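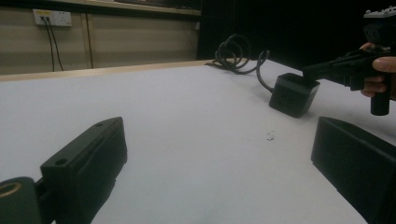

Last changed: May 2019

What Is an Archive?

An archive is a place where old papers are kept so that people can read them later. The papers can be letters, school reports, maps, diaries, train tickets or lists of names. Photographs are kept in archives too.

A library has books, and most books have many copies. If one copy gets lost, you can find another. Most things in an archive have only one copy. That is why you can't take them home.

Why do people use archives after a war?

In a war, many families have to leave home quickly. Some children are sent to live with strangers, and some are given a new name to keep them safe. When the war is over, they may not know where their parents are. Very young children may not remember their old name at all.

Papers can help. A town hall may have a list of who lived on each street. A school may have a class register. A person looking for a lost brother or sister puts these papers side by side and checks which names and birthdays match.

The letters from Liseo

The archive in Iston has 700 boxes. One part of it is called the Stefanou Collection. It holds 219 letters written by families in the village of Liseo during the war and just after it. Many were sent to the town of Stivum, where 42 children from the village were living with other families.

The letters are mostly about everyday things. Parents ask if the children have warm socks. One letter from December says that the goat is well and the roof still leaks. Small facts like these are useful. A grown-up who remembered a goat and a leaking roof, but not the name of the village, could read that letter and have a place to start looking.

Can papers be wrong?

Yes. A clerk may spell a name the way it sounds. A birthday may be changed on purpose, to make a child seem older or younger. People who use archives try to find the same fact in two or more places before they believe it.

Can children visit?

Many archives let children come with a grown-up or a class. Wash your hands first and dry them well. Use a pencil for your notes, never a pen. Turn the pages slowly and keep them in the same order.

Some papers are closed for a long time, even 100 years, when they tell private things about people.

Words to know

Register: an official list of names
Clerk: a person who writes and keeps records in an office
Collection: a group of papers that are kept together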